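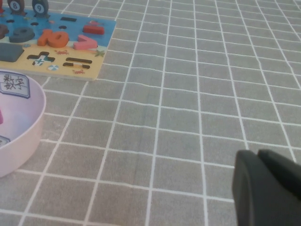
Seguridad en espacios infantiles – Listas de revisión

Revisión previa a la apertura: ludoteca Urrutia

Fecha de la visita: 2022-10-07
Revisa: Lamduan Thammasiri
Acompaña: Decha Onsri
Local: planta baja, sala grande, sala de pequeños, aseo y almacén
Expediente: 2490

Clave: C = conforme. P = pendiente. N = no conforme, hay que corregir antes de abrir.

1. Accesos y salidas

1.1 Puerta principal abre hacia fuera y sin llave desde dentro. C
1.2 Salida trasera despejada. N
Comentario: había sillas apiladas en el pasillo, delante de la barra antipánico. Se retiraron durante la visita, pero el sitio donde se guardan tiene que ser otro. Decha propone el almacén.
1.3 Protección de dedos en bisagras. P
Comentario: colocada en la sala de pequeños. Falta en la puerta del aseo.
1.4 Rótulos de salida iluminados. C

2. Incendios

2.1 Extintores accesibles y con la etiqueta al día. C
Comentario: hay 2, los dos de Skastemeck. El del almacén caduca en diciembre – pedir ya la retimbrada.
2.2 Detector de humo probado con el botón. C
2.3 Plano de evacuación a la vista. P
Comentario: el que está colgado es de antes de la reforma y muestra un tabique que ya no existe.

3. Instalación eléctrica y calefacción

3.1 Enchufes con obturador. C
3.2 Cuadro eléctrico cerrado con llave. N
Comentario: la cerradura gira pero no engancha. El cuadro queda a la altura de un niño de cuatro años.
3.3 Radiadores con cubierta. C
3.4 Cables sueltos. P
Comentario: el del equipo de música cruza por detrás de la alfombra. Llevarlo con canaleta por el rodapié.

4. Mobiliario

4.1 Estanterías fijadas a la pared. N
Comentario: la alta de la sala grande tiene puesto solo el anclaje de arriba a la izquierda. Se mueve si se tira de ella con una mano. Vaciar las baldas superiores hasta que esté sujeta.
4.2 Cantos y esquinas. C
4.3 Mesas estables. C
Comentario: las Hollthorpe traen tacos regulables y hay que reapretarlos de vez en cuando.
4.4 Manteles que no cuelguen al alcance de los más pequeños. P
Comentario: recogerlos con pinzas o quitarlos en la sala de pequeños.

5. Juguetes y material

5.1 Rompecabezas de madera: sin astillas, pintura sin levantar. C
Comentario: revisados uno a uno pasando el dedo por el borde. Repetir cada trimestre.
5.2 Piezas pequeñas separadas por edad. P
Comentario: las cajas de construcciones Nendulley están mezcladas. Pasar las piezas por el cilindro de ensayo y etiquetar.
5.3 Pilas con tapa atornillada. C
5.4 Limpieza anotada en el registro. P
Comentario: el cuaderno existe, pero las últimas hojas no llevan firma.

6. Aseo y botiquín

6.1 Agua caliente limitada. C
6.2 Productos de limpieza bajo llave. C
6.3 Botiquín completo. P
Comentario: faltan gasas estériles y suero. Sobran dos pomadas caducadas, para el punto limpio de la farmacia.
6.4 Suelo antideslizante. C

Resultado: no abrir hasta cerrar 1.2, 3.2 y 4.1. El resto puede resolverse con la ludoteca en marcha. Decha enviará fotos de la cerradura y de los anclajes por correo; si están bien, no hará falta otra visita.

Firmado: L. Thammasiri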